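My brother-in-law has a theory that you can tell everything about a person by how they treat the packaging. Kauko Rissanen is the kind who slices the tape with a craft knife and folds the box flat for later. I'm the kind who is on the floor with bits of plastic in my hair. So when I told him I was finally getting my toy shelf in order, he laughed for a good long while and then offered to lend me his knife.

I collect toy vehicles, the painted kind, buses and vans mostly. The shelf holds 94 of them, and last November I decided every single one would come down, get wiped, and go back up in some sort of order. I figured it would take an evening. (It took most of a month, and I was eating dinner standing up because the table was full of buses.)

The first thing I learned is that paint needs a soft touch. Leandro Bermúdez, who runs the little repair counter at the back of Okum, talked me out of the kitchen spray I'd been using for years. Plain water, he said, and a cloth you'd be happy to put on your glasses. I bought a pack of 12 and ruined two of them right away on a Plurka dump truck that had spent its whole life in a sandbox.

The second thing I learned is that I'm a sucker for a color scheme. Give me a bright blue and I'm gone! Add white sides and one red stripe and I'll clear a spot at the front.

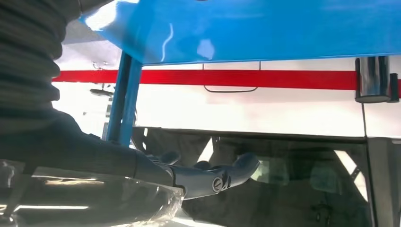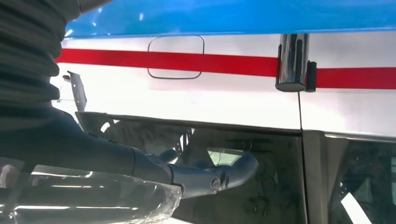
Sorting was the real fight. I tried it by size first, which looked like a school photo, and then by maker, all my Likards on one side and the Gudetas on the other. That was tidy and so dull I couldn't stand it past breakfast. In the end I went by color, dark at the bottom and light at the top, with the striped ones wherever they felt like going.

I also had to make some peace with letting go. I had doubles, even a few triples, and a tow truck I've never liked. Leandro took a bagful for his counter and gave me 55 dollars in store credit, and yes, I spent it before I got to the door – on a Gudeta milk van with sliding doors, so you can see how well the letting go went.

Dusting is a Sunday-morning sort of job for some people, but I do one shelf a night now, while the kettle boils. The milk van lives at eye level. Kauko came by to inspect and moved the tow truck's old neighbor half an inch to the left, and I moved it back once he'd gone home.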